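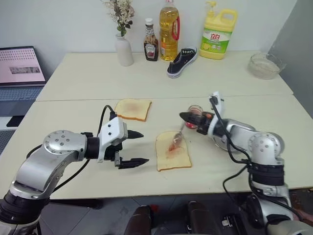 Can you teach a two-armed robot a kitchen job if you've never done remote control work before?

Most people can, given an afternoon and a forgiving task. Spreading jam on toast is a good first one. It took me 8 tries on the Grarel hand controllers before I got a run I'd keep, and I'm not a gamer.

I've had the Grarel kit since July. It comes as a pair of hand controllers, a foot pedal and the Misinum recording software. You move your hands, the arms follow, and the pedal starts and stops each demonstration. We paid $2188 for the set, arms not included.

Setup was easy enough. Pairing took four minutes and the calibration routine is a single page of instructions. The only snag was the pedal cable, too short for anyone who likes to stand back from the table.

The controllers are light and the grip trigger is smooth. Holding a spoon at a steady angle is where you notice the quality - small wrist turns come through cleanly, without the jump I used to get on our old Brokex sticks. Pushing down is harder. There's no force feedback, so you judge pressure by eye, and bread tears before you know you've overdone it. Toast it well and you'll save yourself some grief.

Two-handed work is slower to learn. Amra Kolev, who shares the bench with me, kept forgetting her left hand while the right one did the spreading. She now parks the left arm open near the bread and brings it in only when needed. Her recordings are tidier than mine.

Misinum is fine. You can trim a run, label it and throw it out in a couple of clicks. We have 122 saved demonstrations and it still loads quickly. I'd like an undo button for deleted runs. Support answered my email about that and said it's on the list.

My wrists get sore after an hour, so I stop there. The colour of the status light is also hard to read in daylight.

I'd buy it again, with a longer pedal cable in the same order.

- Violeta Ibarra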